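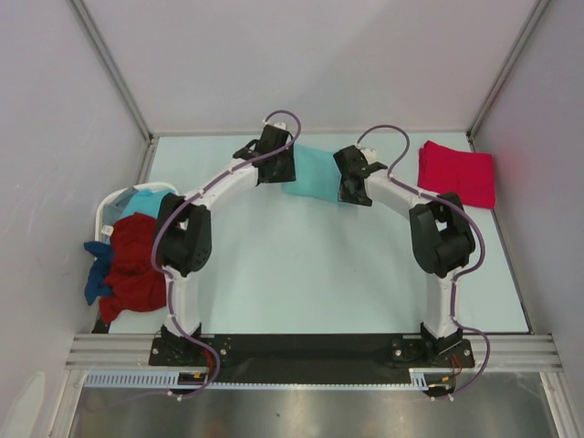

Zulkifli Saragih thinks most of us wash our clothes far too often, and he has felt this way since he took on the laundrette in Munodcombe. Customers bring in jumpers worn for a single afternoon, he says, and then ask why the elbows have gone thin.

He has a point. Every wash takes a little from the cloth. The grey fluff in the dryer filter used to be part of a shirt or a towel, and it doesn't go back. Heat is hard on elastic, and a full drum rubs colour off along the seams first.

The laundrette stands between a bakery and the old Bostetti shoe shop, and opens at seven in the morning. It has 12 washers, five of them large enough for a double duvet. Saragih sets most loads at 40 degrees unless he is asked for something else. Bedding from the guest houses goes in hotter. 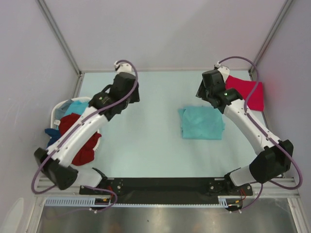
His own rules at home are simple. Shirts get one wear in summer and two in winter. Jeans go on until they are marked or smell. Wool is hung by an open window overnight and washed perhaps twice a season, by hand, in cool water.

Towels are where people argue. Saragih changes his every four days. His sister, who runs the Hutapea guest house up the hill, says guests expect a clean one each morning and will leave a poor review without it. She sends down some 200 a week in August. They last her two years at most, then get cut up for floor cloths.

Softener is another sore subject. It leaves a coating on the fibres, so a towel feels smooth but dries you badly. He stopped selling it at the counter in January and had complaints for a month.

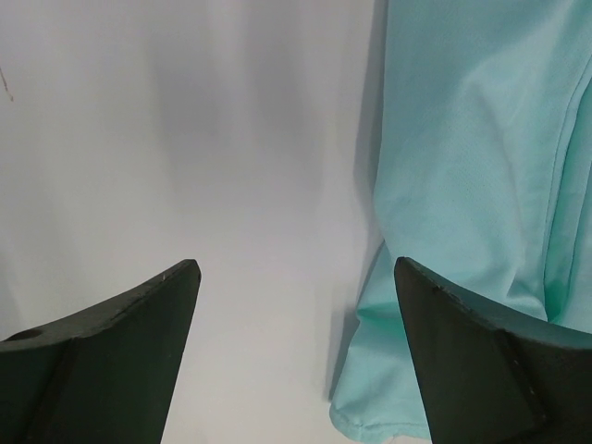 Drying matters as much as washing. A line in the yard is still the kindest way – out of full sun for anything dark. Indoors, leave a hand's width between items and open a window. Knitwear should lie flat on a towel, pulled gently back into shape while damp.

Mending is slowly coming back too. Skoseo, the haberdasher's on the square, now runs an evening class in darning and patching. The spring course is full, and the next one starts after the holidays.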